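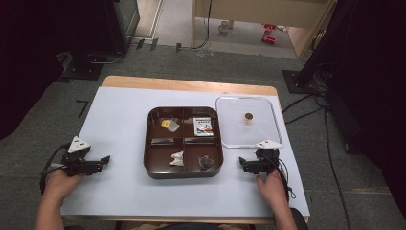
What should we ask to see at a gripper open day?
Posted by Hadi Moussa, Ondville

My niece's class is going to the open day at Hurport in November and I have been drafted as a chaperone. The flyer says visitors can "sort small items by gripper" at a table, and then there is a talk. I was picturing a robot. Is there one, or is the robot me? Also, is it worth staying for the talk? The bus home is a long one and I am not a young man.

Mireille Aoun
Went to the last one. At the table you are the robot, yes. You hold a gripper in each hand and move little things in and out of a divided tray, and they record how you do it so that an arm can be trained on it later. It sounds dull until you try to pick up a coin, at which point you lose all respect for your own fingers. I got 2 tries and spent 6 minutes on the second.

Ask them to let the kids do the lid.
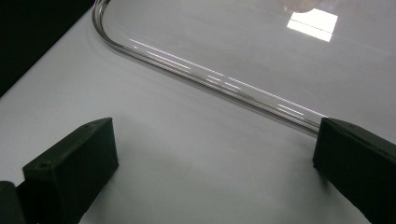
Clear plastic is the mean part. It's hard to see where the edge is, it slides when you nudge it, and the fingers are blunt blocks with no feeling in them. The adults in my group all went in too fast. A girl of nine went in slowly from the corner and then looked at us with pity.

Stay for the talk. Ghassan Najjar gave ours and he answers what he's asked, including "how many times has it failed" (211, that week). Farah, the arm they train, gets its demo after the talk, so if you leave early you miss the only robot in the building - which would be a shame, given the bus.

Lucimara Bezerra
Parking is free after 300 feet of signs telling you it isn't. Bring a sweater.

Mahnaz Kermani
He said he's taking the bus, Lucimara. The sweater is good advice though. Hadi, roll up your sleeves at the table, the gripper cables catch on cuffs.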